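How does a robot hand know what to do?

Hi! I write software for robots, and the first thing kids ask me is where the robot keeps its brain. My answer is that the brain is mostly a program – a long list of instructions that somebody like me typed on a laptop.

Try picking up a playing card. Easy, right? Now try explaining every bit of it. Which finger moves first? How far does it bend? When do you stop squeezing? You never think about that stuff, but a robot needs it all spelled out in numbers.

My friend Jummai Ugwu writes the part called perception. Her program takes what a camera sees and works out where things are, like a box, a card or the edge of a desk. Then my part, called planning, picks a path for the hand so it doesn't bump into anything on the way.

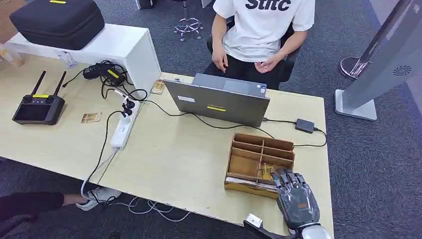 What happens if the robot gets it wrong?

It stops, we look at the numbers it saved, and we fix the program and try again.

The last part is called control, and it's the fussy one. It checks the fingers 1,000 times every second (yes, every second!) and asks, "Are you where you should be?" If a finger is a tiny bit off, control gives it a nudge.

Last Thursday I typed a 2 where I meant a minus 2, and the thumb bent the wrong way all morning. Kayode found my mistake right before lunch. He still calls it the Thursday thumb, and I've put a note in the code so I don't do it again.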